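Projektbericht: Zweiarmiges Aufräumen in der Simulation

Eigentlich wollte ich im September etwas mit Drohnen machen. Dann hat Shiuli Bhuiyan in der ersten Stunde der Robotik-AG gefragt, wer Lust auf zwei Roboterarme in der Simulation hat, und meine Hand war schneller oben als mein Kopf. So bin ich bei »Uvside« gelandet, zusammen mit Ismael und Perla.

Die Aufgabe klingt harmlos: Auf einem Tisch stehen lauter Alltagssachen, und die beiden Arme sollen einen bestimmten Gegenstand greifen und woanders wieder hinstellen, ohne den Rest umzuwerfen. Ismael hat sich um die Steuerung gekümmert, Perla um die Auswertung, und ich durfte die Szenen bauen (mein Lieblingsteil!). Zuerst hatte ich nur Würfel auf dem Tisch, aber das fand Herr Sýkora zu brav. Also kamen Globus, Taschentuchbox, Pokal und jede Menge anderer Kram dazu, und unser Ziel wurde der kleine Turm aus bunten Ringen, mitten auf der weißen Platte.
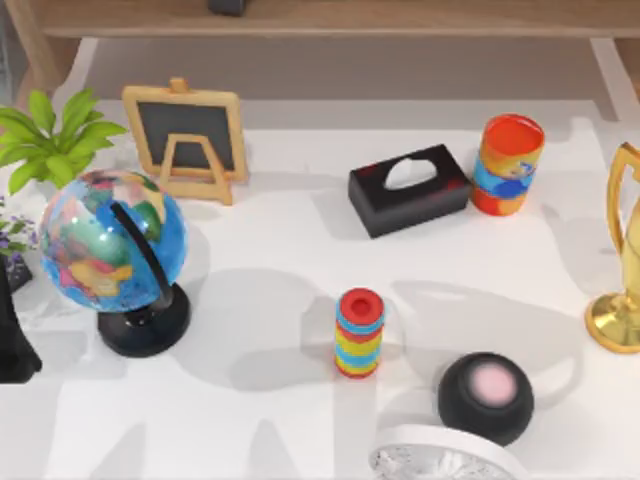

Für jeden Durchlauf verschiebt ein Skript die Gegenstände ein bisschen und dreht am Licht. An dem Skript saß ich am längsten. In der ersten Fassung steckte der Pokal ständig halb im Tisch – und die Physik hat ihn dann mit voller Wucht gegen die Wand geschossen. Wir haben sehr gelacht, Ismael etwas weniger, weil er gerade seine Greifpunkte testen wollte.

Insgesamt haben wir 1.000 Durchläufe gerechnet, davon 200 zur Kontrolle zurückgehalten. Beim Ringturm lief es am Anfang ziemlich mies, die Greifer kamen zu schräg von der Seite. Perla hat das in ihren Kurven entdeckt, danach ließen wir die Arme von oben anfahren und es wurde deutlich besser. Was noch gar nicht klappt, ist die Übergabe von einem Arm zum anderen. Da wartet der linke manchmal einfach ewig auf den rechten.

Bis zur Vorführung will ich noch die Schatten weicher einstellen und Ismael baut einen Abbruch ein, falls ein Arm hängt. Den Code räumen wir danach auf, versprochen, Shiuli!

Kommentare (3)

Clem Tipoki
Cool! Habt ihr die Gegenstände selbst modelliert oder fertige genommen?

Perla Cisneros
@Clem Fertige, nur die Größen haben wir angepasst. Der Pokal war anfangs so hoch wie ein Schrank.

Svatopluk Sýkora
Schöner Bericht. Bitte noch die Erfolgsquoten vor und nach der Änderung als Tabelle ergänzen.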